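4.3 Building the Reception Seating Plan

Before you start, confirm that the guest list is locked in Dastis. Changes made to an unlocked list are not carried over to the plan.

1. Open the event and select Seating, then New Plan.
2. Enter the room code supplied by the venue. The Pornatell ballroom uses code 679.
3. Set the number of tables. The default is 49. Head tables and the cake table are entered separately under Fixed Items.
4. Set the seats per table. The minimum is 6.
5. Select Import Guests. Households are kept together unless Split Households is checked.
6. Drag any unassigned names from the left column to a table.
7. Select Check Plan. Conflicts are listed in red – clear each one before you print.

Note: Guests marked "Ceremony Only" do not appear in the left column. To seat one of them, change the reply status first.

Caution: Selecting Reset removes all table assignments, including those locked by the planner. There is no undo. 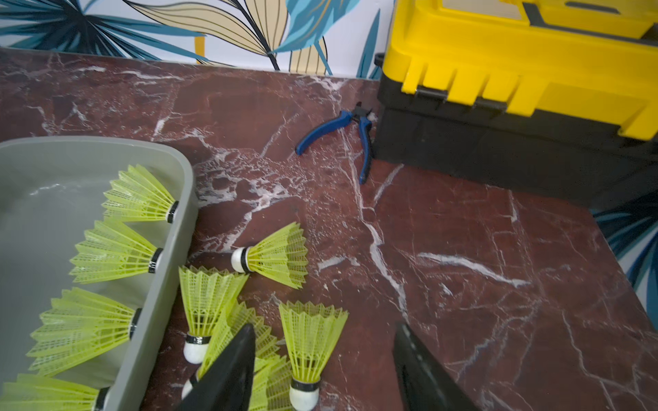 Pichit Inthanon writes that step 5 puts children under the household name even when they have their own meal choice, and that at Nirnstead he had to re-enter every child's meal after the import. He suggests running the Meals report first and keeping a printed copy until the caterer signs off.

The import behavior was changed in the July release. Sites on an older release should follow his method. To find the release number, select Help, then System.

8. Select Print, then choose Place Cards, Table Cards or Floor Chart. Place cards print on stock 555 only.
9. Send the floor chart to the venue. For Ongart sites, use Send to Venue – do not attach the file to an email.

If the floor chart prints with blank tables, return to step 7 and run the check again.

Section last revised 09/01/2022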